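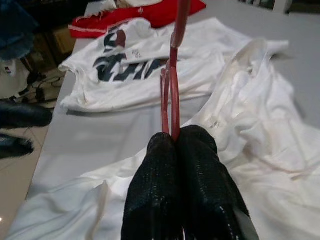

Nives Marchetti
Staff writer, student projects

The robotics club at Drendetness has spent most of the winter on laundry. Its members want a robot that can pick up a shirt, put it on a hanger and hang it on a rail, and they have chosen to teach it by collecting hundreds of short recordings of the job being done properly.

Leilani Mahmoud, a third-year mechatronics student and the club's president, says the idea came out of an argument over what to enter in the Bultow student challenge. Most of the members wanted to stack blocks again.

"We'd done blocks two years running and we were good at it," she says. "But the judges had seen it. Karim said we should try something you'd want done at home, and everybody's first answer was washing."

Karim Hamdan looks after the grippers. He began with bare fingers and had trouble straight away with the hanger, a smooth plastic one that swung whenever the arm changed direction. The fingers now have a dark, textured covering, and he has spent a lot of time working out where on the hanger they should close.

"If you take it by the hook you can't get it onto the rail afterwards," he says. "If you take it too far out on one arm, it tips. We go for the middle, under the neck, and try to keep it upright. That was my job for all of first term, more or less."

The clothes are mostly T-shirts, printed and plain, along with whatever members can spare. Some are laid flat on the table before a run and others are left in a heap. Hamdan says a flat shirt is a fairly easy job, as the collar is where you expect it to be. A crumpled white one on a light grey table is the sort he dreads.

"White on grey, all those folds, and the collar looks like any other ridge," he says. "I have trouble finding it myself some days."

Each member is rostered on for sessions of 40 runs. Mahmoud keeps the roster, and she also wrote the notes that new members are given in their first week. A run counts only if the shirt is hanging from both shoulders at the end. The rest are kept in a separate folder — she thinks they may be useful later, though there is no plan for them yet.

Thitima Srithong joined in first year with no programming behind her. She now handles the labelling, which means going back through the recordings and marking when the hanger is gripped, when it goes into the collar and when it is let go.

"It's slow work and I like it," she says. "You start to notice how people do it differently. Guido always does the left shoulder first. I do the right. We had to have a meeting about whether that mattered."

It did, according to Guido Testa, the technical officer who supervises the club. The early model had learned from both habits and would sometimes stop halfway between the two. The club settled on the left shoulder and recorded a good part of the set again.

"They weren't thrilled," Testa says. "I could have told them at the start, but I think it was better they ran into it."

The latest model, which the club calls Costa, hung nine shirts out of 51 in its last full test. The version before it managed two. Mahmoud is happy enough with the change but says the club won't enter until the number is a good deal higher.

For now they are sticking to short sleeves. Srithong would like to try a jumper next, and Hamdan has asked her to wait until he has finished another set of finger pads. Sessions are open to students from any faculty, and new members can put their names down with Testa at the workshop office.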